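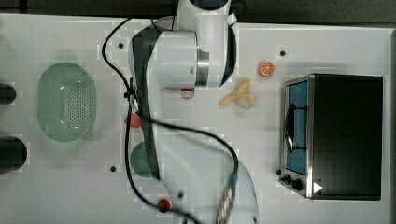

Green colander, left side of the table

So I took my old landlord to small claims court. I've been promising to write this up since January, and three of you have emailed to ask how it went, so I'm sitting down with a coffee and doing it before I lose my notes again.

Quick recap if you weren't reading back then. I rented the top floor of a house in Skernbridge from a company called Pettigrew, and when I moved out they kept my whole deposit plus the last month's rent I'd prepaid. Then I got a letter with a list of "restoration items" on it. Carpet. Paint. A closet door that I swear was already off its track when I got the keys. The total came to exactly what they were holding, down to the dollar, and that's the part that made me mad enough to do something.

The number I asked for was $3,849. That was the deposit, the prepaid rent and the $103 I'd spent having the place professionally cleaned (the lease required it, and then they charged me for cleaning anyway!). My friend Ehsan Usmani has been through small claims twice, once on each side, and he told me to write the number down on an index card with how I got there underneath. I thought that was silly. I ended up reading straight off that card in front of the judge.

Before filing I had to send a demand letter. I wrote four versions. The first was two pages long and used the word "outrageous" a lot. The one I mailed was half a page: what I paid, what they kept, the date I moved out, how long they had to answer. I sent it certified and kept the little green receipt taped inside my folder. They did answer, sort of. Harriet Pettigrew called me at dinner time and offered to send back the prepaid rent if I'd sign something saying we were all square. I told her I'd think about it. I did think about it, for a couple of days, and if she'd added even a piece of the deposit I probably would have taken it.

Filing was easier than I expected. The clerk's office has a packet, you fill in the front page, you pay the fee, and they tell you how the other side has to be served. The clerk was very nice but she would not answer anything that sounded like "should I." Who do I name, the company or Harriet? Can't tell you that. I went home and looked up the lease, and the landlord on the lease was the company, so that's who I named. Check yours. A man ahead of me in line had sued a property manager personally and had to start all over.

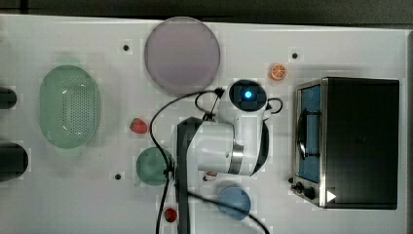
What I brought with me

My folder had 11 things in it and I used maybe five. The lease, obviously. The move-in checklist, which I had filled out in terrible handwriting and which said "closet door off track, bedroom" in my own pen, with their initials next to it. I could have kissed that piece of paper. The cleaning receipt, the demand letter and the certified mail receipt rounded it out. Make three copies of everything – one for you, one for the judge, one for the other side. I made two and had to run down the hall to a copier that only took coins.

I also printed out a long string of texts with their maintenance guy and never touched it.

The hearing

We were on the morning list, and there were a lot of us. First they send you out to the hallway with a mediator, and ours was a soft-spoken man named Amos Tran who had clearly done this a thousand times. He had us each talk without the other one cutting in. Harriet came up a bit from her phone offer, I came down a bit, and we got stuck on the carpet. So back in we went.

The actual hearing took less time than parking did. The judge asked me how I got to my number (index card!), then asked Harriet how old the carpet was. She didn't know. He asked if she had an invoice for the paint. She had an estimate. He asked about the closet door and I handed up the checklist, and he read it and passed it over to her, and there was this long quiet bit where I looked at my shoes.

He didn't rule right then. It came in the mail: $3,405. He let them keep some money for a burn mark on the kitchen counter, and fine, that was me. I set a pan down on it my first winter there. I'd left it out of my letter and hoped, and I don't recommend that, it felt awful when she brought it up.

Getting paid

A judgment is a piece of paper, and the court doesn't go collect for you. I had the next set of forms filled out and ready to go when a check showed up from Pettigrew with no note. I deposited it on my lunch break.

If you're in the middle of one of these, rules change a lot from state to state, so please call your own clerk before you go by anything I did. And dig out your move-in checklist tonight.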